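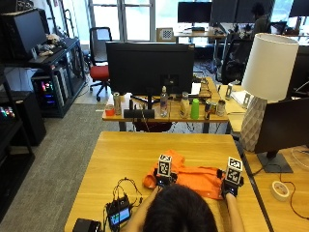

The Galtgate 48 is a fixed-height work table for handling soft goods: sorting, folding, mending, measuring and inspection. The top is supplied in light wood with a clear matte finish and no raised lip, so fabric can be drawn over any side without catching. A single garment takes up more surface than its folded size suggests. The orange one spread over the middle of the table occupies the space between both hands and continues past the right one, and it is still bunched. For this reason the 48 is kept free of built-in trays, rails and cable ports.

## Top

The top is a single flat surface with eased edges and rounded corners. The finish is a water-based matte lacquer, applied in three coats and sanded between coats. It does not transfer color to white or undyed cloth. Pins and needles will mark it; a cutting mat should be used for rotary blades.

Steam irons must not be placed directly on the lacquer. The optional pressing pad (part 2819) covers half the top and rolls up for storage.

## Frame and legs

Legs are bolted to a steel subframe at the corners. There is no front crossbar, and a seated user can pull a chair in fully. Each foot has a leveling screw with 13 mm of travel. Set the levels with the table in its final position, then tighten the lock nuts by hand plus a quarter turn.

## Specifications

| Item | Value |
|---|---|
| Model | Galtgate 48 |
| Top width | 48 in |
| Leveling travel | 13 mm |
| Top finish | Clear matte, water-based |
| Frame finish | Powder coat, dark gray |
| Use | Indoor, seated |
| Assembly | Two people, hex key supplied |

## Placement

The table can be used alone or set against an existing desk. If it is joined to a desk, level the Galtgate first and match the desk to it. A height difference of even a few millimeters will catch hems and loose threads.

Task lighting should come from the side. Lamps, screens and drinks are better kept on a neighboring surface, leaving the full top clear for cloth. Leave enough space behind the chair for the user to stand up with a full-size sheet or blanket in hand.

## Care

- Wipe with a damp cloth and dry at once.
- Remove lint with a soft brush before wiping.
- Adhesive residue: mineral spirits on a cotton rag, small area first.
- Do not use silicone polish. It leaves a film that transfers to fabric.
- Check leg bolts after the first month and once a year after that.

## Options and parts

- Pressing pad, half top: 2819
- Leveling foot, set of four: 575
- Touch-up lacquer, matte: order by model name

The 48 is made by Borkico and shipped flat in one carton. Replacement tops are sold separately and use the same bolt pattern as the earlier Tamuvik table. Legs from the Tamuvik do not fit.

Parts orders: Olesia Dovhaniuk, Borkico service desk. Include the model name and the batch label from the underside of the subframe.

Page revised 24 September 2021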